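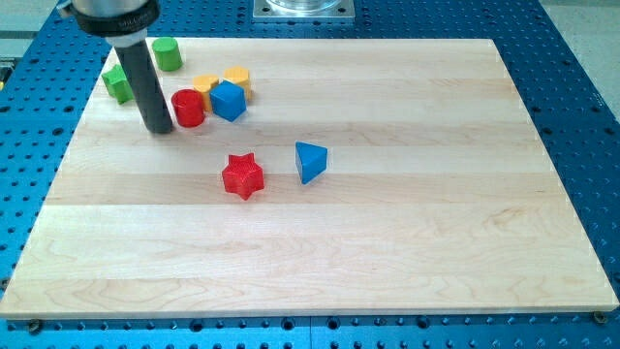
Edge-glued maple, light strips with a few darker streaks.

Home Explore Notifications Profile

Nermin Sezer
March 13, 2021

Thread on seasonal movement in edge-glued maple panels, as several people asked after the Wirberg worktop post.

Wood moves very little along the grain. Nearly all the change is across it. A panel 162 cm long keeps its length through the year. Its width is another matter, and mine differed by 3 mm between the driest and dampest readings.

Gluing strips together does not stop this. The glue line is stronger than the wood beside it, but each strip still swells and shrinks, and the changes add up across the panel.

What strips do help with is cupping. One wide flat-sawn plank will cup in one direction. Narrow strips each cup a little, and the panel stays closer to flat.

Ring direction matters more than most people allow for. Flat-sawn maple moves about 2 times as much across its width as quarter-sawn. If you mix both in one panel, expect small ridges at the joints by the end of winter.

Fixing: do not screw a panel tightly to the frame on both long edges. Fix the front edge, slot the holes at the back, slots running across the grain. Washers under the heads.

Arumugam asked about figure-eight clips. They work, provided the recess leaves room for the clip to swing. Mine at Taso were set too tight and the panel split at one end. My fault.

Finish: same number of coats on both faces. Oil slows the exchange of moisture, it doesn't prevent it. A bare underside takes up damp faster than the top and the panel bows.

Let new panels settle in the room for 2 weeks before cutting to width. On spacers, air on both sides. Not flat on a concrete floor.

Truser's table for movement by species is fine for maple and a bit low for beech, going by my own readings.

Meter readings for the second panel will be added in April. It is in an unheated room so the range should be wider.

About Help Terms Contact
© 2021 Back to top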